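Getting to Chiriac Without a Car: A Report on Visitor Access to a Coastal Village

Silviu Enache
Term project, Travel and Tourism Studies
Project advisor: Despina Rusu

1. Introduction

Chiriac is a fishing village at the end of a narrow coast road. It has one beach, a small harbor, two guesthouses and a row of rooms for rent above the shops. In August it fills up with people who come for the beach and for the walk out to the Ollier headland. Nearly all of them come by car, and the road was not built for that many cars.

The aim of this project was to find out how a visitor without a car can reach Chiriac, what it costs, how long it takes, and what makes people choose to drive. I grew up in the town of Flatura, where the train line ends, so I knew the area before I started. I had never taken the bus to Chiriac myself. My family always drove.

2. Method

I used three methods.

First, I made the trip from Flatura station to Chiriac by every public route I could find, in both directions, and wrote down departure times, arrival times and fares.

Second, I handed out a one-page questionnaire at the beach parking lot, at the bus stop and at both guesthouses. I got 355 usable answers. Another stack was left out, mostly sheets where only the first question had been filled in. One guesthouse gave its sheets to guests at checkout, and those guests wrote more than anyone else.

Third, I talked to people who live in the village. These were short conversations with no recording. I took notes afterward and read them back to the person when I could.

3. The routes

3.1 The direct bus

The bus is run by Fletex. It leaves from the side of Flatura station, behind the bicycle racks, and there is no sign for it inside the station building. On my first try I waited on the wrong side and missed it.

The ride takes an hour and ten minutes if the road is clear. The bus stops in every village and also wherever someone waves at it. The seats on the left have the sea view going out. Luggage goes in the back row, and when the back row is full it goes in the aisle.

The last bus back leaves Chiriac at 5:40 in the afternoon. On Sunday it leaves at 3:15. This was the most common complaint in the questionnaire, ahead of price and comfort. A family that wants to spend a full day at the beach and eat dinner by the harbor can't use it.

3.2 The boat

A small passenger boat goes from the Flatura pier to the Chiriac harbor in summer. It takes fifty minutes and costs more than twice the bus fare. It doesn't run in strong wind. Of the four days I planned to take it, it ran on two. The decision is posted on a board at the pier at 8 in the morning and can't be checked by phone.

When it does run it is the best way to arrive. The boat comes around the headland and the village shows up all at once, with the church on the left and the boats pulled up on the stones. I would recommend it to anyone who isn't in a hurry.

3.3 Bus and footpath

It is also possible to get off at the Ollier crossroads and walk down to the village on the old path. The walk took me an hour and a quarter with a light pack. The first part is through pine trees and is easy. The second part is steep, with loose stones, and I wouldn't do it in sandals. There is a spring halfway down with a metal cup on a chain.

The path is marked with yellow paint from the top but not from the bottom, so people leaving the village have trouble finding where it begins. It starts between the bakery and a blue garage.

4. Questionnaire results

Most of the people who answered had come by car. When asked why, they gave the return time of the bus first, then luggage, then traveling with small children. A good number wrote that they didn't know there was a bus. Several of these were staying at the guesthouse that has the bus stop in front of it.

Visitors who had come by bus were mostly under thirty or over sixty. They stayed longer than the drivers did. They also spent more time in the village itself and less time moving between beaches.

I asked everyone what they liked least about Chiriac. Drivers wrote about parking and the traffic on the last stretch of road. Bus riders wrote about the wait at Flatura, where there is no shade. Both groups complained about the price of coffee at the harbor.

5. Parking and the road

The village lets visitors park in the field behind the beach. The field holds 700 cars when they are parked in straight lines, which is only the case in the morning before the attendants get busy. On the busiest day of my count, 1000 cars came down the road between 7 in the morning and 6 in the evening. The ones that didn't fit turned around at the harbor or were left along the road. The bus got stuck behind them and arrived 45 minutes late.

This means the drivers make the bus slower, and the slow bus gives people another reason to drive. A resident who rents out rooms told me she now tells her guests to arrive before ten or after seven. She also said that in her mother's time everybody came by boat.

The road itself is old. A stone at the second bend has the year 1704 cut into it, and the retaining wall there may be from the same time, though I couldn't find a record of it. Widening the road at that point would mean taking the wall down. Most of the residents I talked to were against that.

6. Suggestions

A later bus in July and August would help more than anything else. Even one departure at 9 in the evening would cover the people who want to stay for dinner. I wrote to Fletex about this and received a polite reply saying that schedules are reviewed each winter.

A sign inside Flatura station would cost very little. So would a bench with a roof at the stop.

The boat should post its daily decision somewhere people can see it without going to the pier. The guesthouses said they would be willing to put it up at breakfast.

The bottom of the Ollier path needs a mark. A yellow arrow on the corner of the bakery would be enough, and the baker told me he has no objection.

7. Limits of the study

All my trips were made in summer. I don't know what the bus is like in winter, when the schedule is shorter and the passengers are mostly students and people with appointments in town. My questionnaire was only in two languages, and some visitors handed it back for that reason. I also had fewer answers from the boat than I wanted, as it was tied up on two of the days I had set aside for it.

8. Thanks

I would like to thank Despina Rusu for reading two drafts and for telling me to cut the chapter on restaurants. Thanks also to the two guesthouses, and to the bus driver who waited for me at the crossroads the second time.
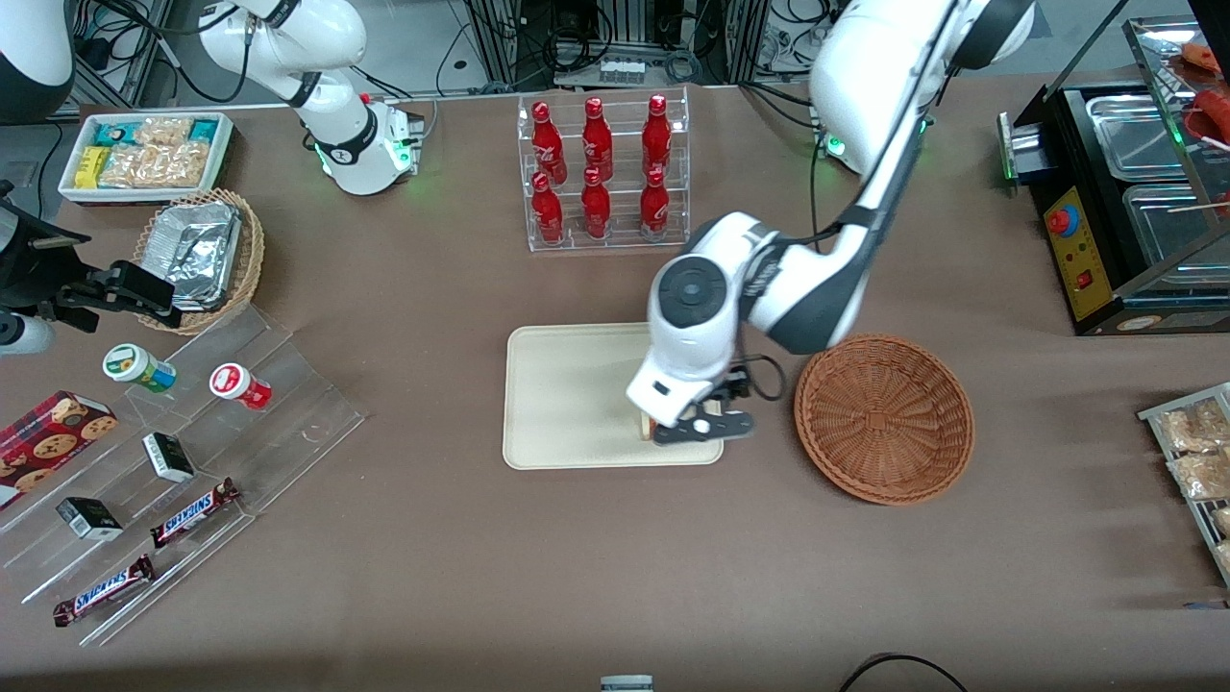 The full timetable I put together, with the fares for all three routes, is kept with the printed copy of this report in the department reading room. The blank questionnaire is in the same folder.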